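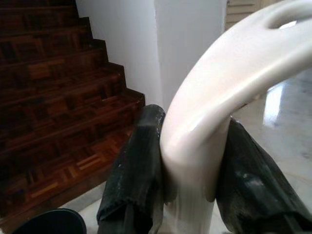 Fig. 1. Curved white part with oval slot.

Section 3. Sealing a tiled floor with Triltar

3.1 Before you begin

Please read the full section one time before you open the can. Triltar is a water-based sealer for indoor floors of marble, limestone and unglazed tile. It is not made for glazed tile, for wood or for outdoor steps. If you are not sure what your floor is, put one drop of clean water on a tile in a corner and look at it after some minutes. When the drop has made a dark spot, the tile drinks and can be sealed. When the drop stays round on the surface, the floor is glazed or it already has a sealer, and in this case please go first to Section 5, Removing old products.

One can is enough for 37 square metres in one coat. A rough or very thirsty floor will use more. Do not thin the product with water to make it go further.

You will need:

Triltar sealer, well shaken
Bolitz flat applicator with two clean pads (order no. 341)
a soft broom
a bucket, a mop and neutral floor cleaner
dry cotton cloths
painter's tape for the skirting boards
gloves

The pads are sold in packs and can be washed. The cloths should be old ones which have lost their fluff.

Note: The grout must be fully hard before you seal. For Cuvari grout follow the time which is printed on the bag. For other makes please ask the maker.

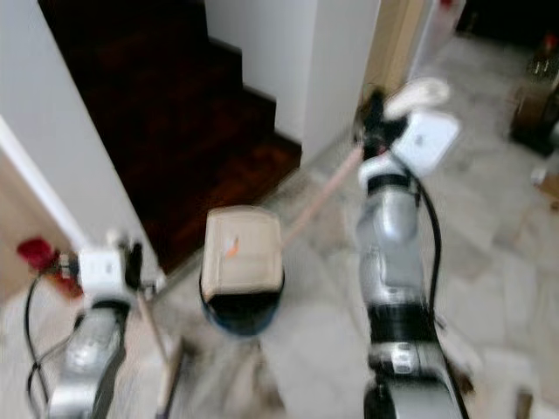
Irena Dolcet
Technical writer, Bennani floor care manuals

3.2 Preparing the floor

1. Take the furniture and the rugs out of the room. Heavy furniture can stay, but then you must do the room in two halves, on two different days.

2. Switch off the underfloor heating in the evening before. The floor should have the same temperature as the room. In February we receive many questions about white streaks, and in most cases the heating was left on.

3. Sweep the whole floor. Start at the wall which is farthest from the door and go towards the door, with short strokes which overlap a little. Do not lift the broom high at the end of the stroke. Go along the skirting boards a second time, and do the corners with a small hand brush.

4. Wash with neutral cleaner. Change the water as soon as it looks grey. Do not use vinegar, lemon or any cleaner for limescale on marble or limestone. The acid eats the polish and leaves dull marks, and a sealer cannot repair them.

5. Wash again with clean water only.

6. Let the floor dry for 8 hours with a window open. In a cellar or in a bathroom without a window leave it until the next day.

7. Sweep one more time before you seal. Many users leave out this step. Every hair and every crumb which lies on the tile at this moment will be closed under the sealer, and you will see it each time the sun comes in low.

Caution: Do not use a vacuum cleaner with a turning brush on polished stone. The bristles can carry sand and make fine scratches in circles. A vacuum cleaner with a soft brush that does not turn is allowed.

About the choice of broom we are often asked, so we say a few words more. The bristles should be soft and split at the ends, because stiff bristles throw the dust up and it comes down again behind you. Keep one broom for the stone floor alone and
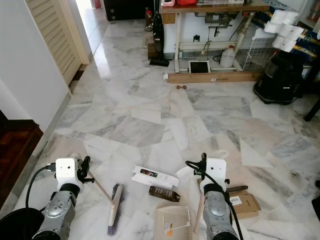
do not take it into the garden or the garage. Before you use it, hit it lightly against a wall outdoors and pull out the threads and hair by hand. If the bristles are bent to one side, stand the head in warm water for some minutes and hang it up to dry with the bristles down. A broom should never stand on its bristles in the cupboard. For a large room it is more comfortable to have two people sweeping, each one on his own side, and to meet at the door.

3.3 Making a test

8. Choose one tile which later will be under a cupboard or behind the door. Put on the sealer with a cloth, wait until the surface is no longer shiny from wetness, and wipe off the rest. Look at the colour on the next morning in daylight. Triltar makes most stones slightly darker. If you do not like the result, do not go on, and call us before you do anything else.

3.4 Putting on the sealer

9. Put tape on the skirting boards. Put on your gloves.

10. Pour a little sealer into the tray of the applicator, never straight on the floor. Press the pad in the tray until it is wet but does not drip.

11. Begin again at the wall opposite the door. Work in strips as wide as the applicator. Pull it slowly in one direction, also across the grout lines.

12. Look back at each strip from the side, against the light. If there is a puddle, take it away at once with a dry cloth. Puddles become yellow.

13. When you have reached the door, take off the tape while the sealer is still fresh.

14. A second coat is only for kitchens and entrance halls. Turn the direction of the strips, so that they cross the first ones.

Note: Do not go back to a place which has started to dry. If you have missed a spot, leave it and correct it with the second coat, or on the next day with a small cloth.

3.5 After the work

Wash the pads at once with warm water and a little soap. Close the can well and keep it away from frost. Walk on the floor only in clean socks on the first day. Rugs can go back after one week. Felt pads under the legs of chairs are recommended, and they must be changed when they are hard or full of sand.

For daily care it is enough to sweep and, when needed, to wash with neutral cleaner. Repeat the water drop from 3.1 once a year beside the sink and near the entrance.

If there is a problem which you do not find in Section 6, the telephone service is open every Wednesday until 5 p.m. Please have the can near you, the batch number is printed under the bottom.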